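Dokstead Shared Workshop is pleased to report progress on the Pronder bench, the two-arm build led by member Pieter Wuyts. This thread covers the current stage of work and the arrangements for June.

1/ The present task is box handling. Small black product boxes are moved between a white tray and an open cardboard carton on the blue cloth. Members may follow the work from the bench area during open hours.

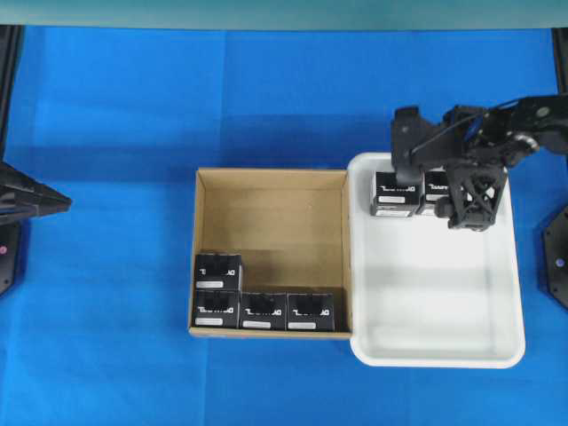
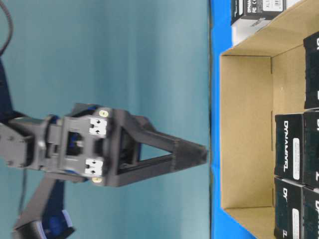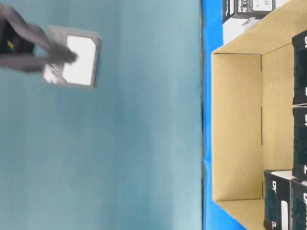 The Pronder bench at Dokstead: the cardboard carton and black product boxes, with a gripper in each view.

2/ The bench was approved as a member project with an equipment budget of $389, excluding servos and arm parts already owned by Mr. Wuyts. The budget went to the cloth, the lighting, a second power supply and a replacement cable set.

3/ Mr. Wuyts has completed 20 trial sessions. Each is entered in the bench log with the starting layout, the software version and any stops. The log is kept in the binder at the bench and may be read by any member. Please do not remove pages.

4/ Grip force remains the main open question. The early settings were chosen for printed test blocks and proved too high for thin card. Mr. Wuyts has lowered the closing limit twice and now slows the arm before contact. The change adds time to each move, and the workshop considers this acceptable at the current stage.

5/ The wrist brackets are in their third version. The first cracked along a screw line. The second held, but left too little room for the cable to turn. Drawings of version 3 are available at the front desk on request.

6/ A note on safety. Members are asked to keep hands and tools clear of the cloth while the arms are powered – this includes periods when neither arm is moving. The stop switch is on the front rail of the bench. Anyone present may use it.

7/ The Anozie room will be closed to general bookings for two evenings in June while the bench is moved nearer the window wall. Soldering stations will remain available in the main hall. Existing bookings have been transferred and the members concerned have been informed.

8/ Following the move, Mr. Wuyts will hold an introductory evening for members who wish to build a similar arm at home. The session will cover servo numbering, cable routing and basic calibration. Places are limited to 20. Members of our sister workshop in Gavport are welcome to apply.

9/ Applications may be made at the front desk or by reply to this thread. Please state whether you will bring your own laptop.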